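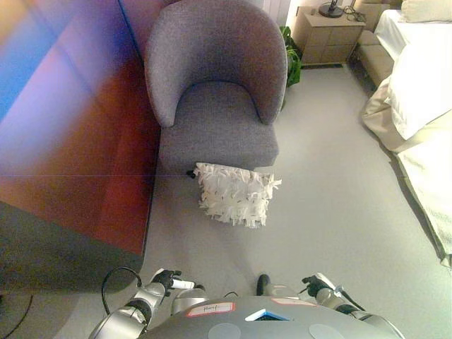

Progress report to the Plerholm Fund
Project: Furnished bedrooms at Ekareck House
Prepared by: Yaryna Sirko, August 29, 2026

Since our last report in April, the work has moved from repairs to furnishing. The grant pays for 84 bedrooms, and 55 of them are now ready for guests. The others have carpet already, but they still wait for beds and nightstands.

In the finished rooms we keep the same basic set: a bed with light bedding, a light nightstand, a gray armchair with a rounded back, and light gray carpet. Inna Hladun chose the colors together with me. We wanted that a person who stays for several weeks has a comfortable place to sit, apart from the bed.

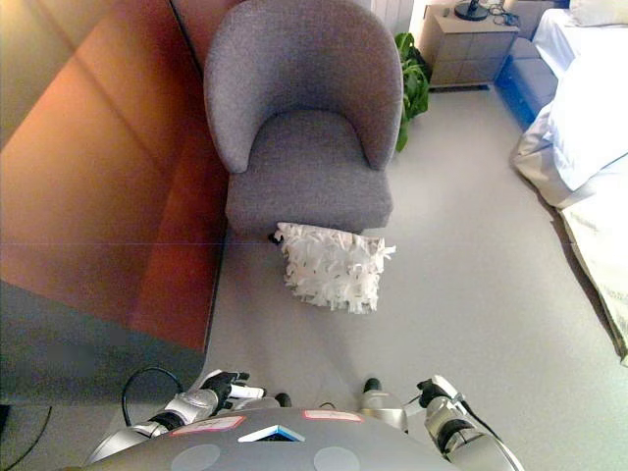

Can the armchairs be moved to another part of the room?
Guests may put them where they like, and the housekeeping team returns them to the usual place when the guest leaves.

The armchairs came from Karabulut with a delay of 4 weeks. The price was 746 for each chair with delivery, the same as in the budget. Nattawut Pongsiri checked every chair at the door and sent back two of them with damaged seams. The replacements are promised by the supplier, but we don't have the date yet.

Green plants were not in the first plan. Antonina Palamarchuk proposed them for the corners behind the chairs, and we paid for them from the money saved on curtains. I ask the Fund to confirm this small change in writing.

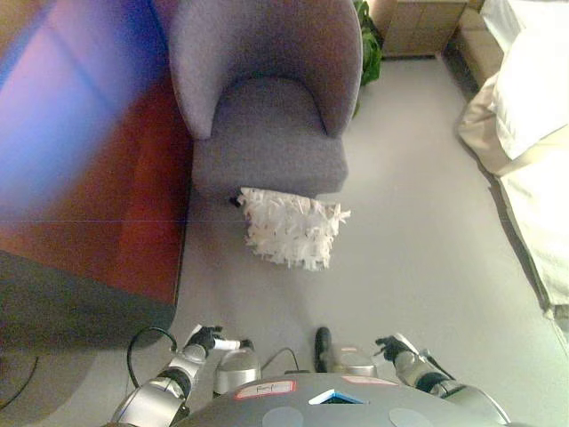
Gray armchair, with the plant behind it and the bed at the right.

Next steps are the tidying list for housekeeping and the delivery of the remaining nightstands. Arsen Sirko will send the invoices separately.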